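Workshop notebook – glaze tests, Plidmont clay

Monday, March 23, 2026

Opened the kiln first thing. It had come down to 60 on the controller overnight, so everything could be handled with gloves. This was the second firing of the line blend started for the Trurkbridge order, and the first one with the new bag of feldspar. Recipe 389 as base, same as before, with the whiting and the silica swapped against each other in steps. The two end members I already have on the shelf from the last batch, so I only fired the steps between them plus one repeat of the base as a check.

The check tile matches the old one closely enough that I am happy to treat the new feldspar as the same material. Slightly glossier at the foot. That could be thickness. I dipped it for a count of three and the old tile may have been a count of two, the label doesn't say. Please write the dip count on the back of the tile in iron oxide, even if it seems obvious at the time.

Results, going from most whiting to most silica:

Step 1. Matt, dry to the touch, pale. Pencil marks it and the mark doesn't wash off. No good for anything people will eat from.

Step 2. Still matt but smoother. Pencil mark comes off with a wet sponge. A few pinholes on the rim where it went on thick.

Step 3. Satin. The best surface in the set. No pinholes on either face. Breaks a bit lighter over the texture.

Step 4. Satin going to gloss. Moved about 2 mm down the vertical tile, which the shelf can live with.

Step 5. Gloss, clear, crazed within the hour. I could hear it pinging while I was writing up the others.

Step 6. Gloss, crazed, fine network all over. Not taking this any further. 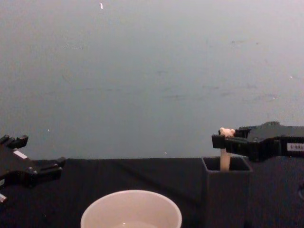
Crazing on 5 and 6 is odd on paper, as more silica ought to pull the expansion down. The likely explanation is that the whiting came out faster than the silica went in, so the share of feldspar crept up along with its sodium and potassium. I worked the blend out by weight and never checked the totals. Need to recalculate both as unity formulas before anyone repeats this. If the alkalis are up at that end, the crazing makes sense and the blend isn't testing what the heading in the book says it tests.

Did the lemon test on steps 2, 3 and 4. A slice on each tile, left under cling film. I'll look tomorrow and again at the end of the week. Step 3 also gets a run through the dishwasher in the back kitchen, as many cycles as it can fit in between the mugs.

Absorption of the clay body: weighed three unglazed bars dry, boiled them for two hours, left them to cool in the water, blotted and weighed again. Came out higher than the Plidmont data sheet, and higher than I would like for tableware. Our top temperature may be low. The cone pack on the middle shelf was properly over, the one on the bottom shelf was only halfway, and all three bars were on the bottom. So the bars don't tell us much about the middle. Will put one on every shelf next time.
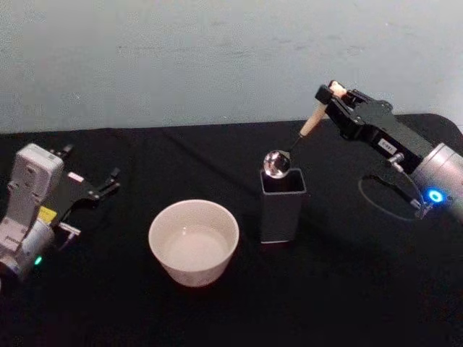

Kiln notes

Firing number 3218 in the log. Fast to 600, slower to top, twenty minutes' hold, then natural cooling with the bung in. The bottom shelf has been behind for the last few firings and it is getting worse. Checked the lower elements with the meter after opening, with the isolator off. One reads well above its neighbours and has started to lean out of its groove near the door side. I have pinned it for now. Savchuk have the spare in their catalogue but the lead time runs into May, so it wants ordering this week.

Until then, tableware goes on the middle and top shelves only, and the bottom can have the planters and the test bars. The thermocouple also needs comparing with the spare one. I don't think it is far out but it has been in there since the lid was relined.

Batt wash flaking off two of the half shelves again. Scraped them back outside with a mask on and gave them one thin coat. They need a second before they go back in. The flakes that fell on the top row are why the two small dishes have bits in the well; those can be ground and sold as seconds. 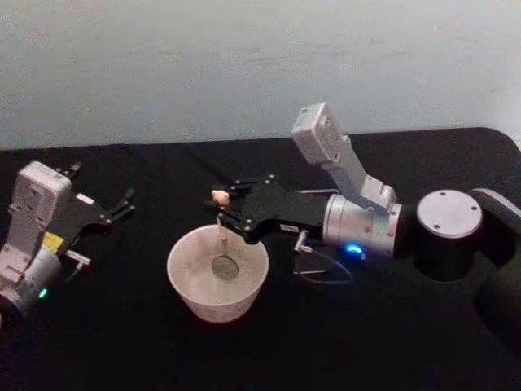
Also tried the wax from Bellell on the foot rings in place of our usual. It goes on thinner and dries quicker, and glaze beads off it cleanly. It is hard to see where it has been, though, and I missed a patch on one foot and had to sponge it back. A drop of food colouring in the pot might help. Smell is much the same.

Bucket of 389 is down to a third. It had settled hard, so I sieved the lot through 80 mesh twice and added a little Epsom salt solution. It was holding up well by lunch. Thickness looked right by the fingernail. Hydrometer is still missing.

To do before the next firing:
unity formulas for both ends of the blend
repeat step 3 on a vertical tile and on a thrown cup, dip counts of two, three and four
second coat on the half shelves
order element
bars and cones on all shelves
try steps between 3 and 4, if there is room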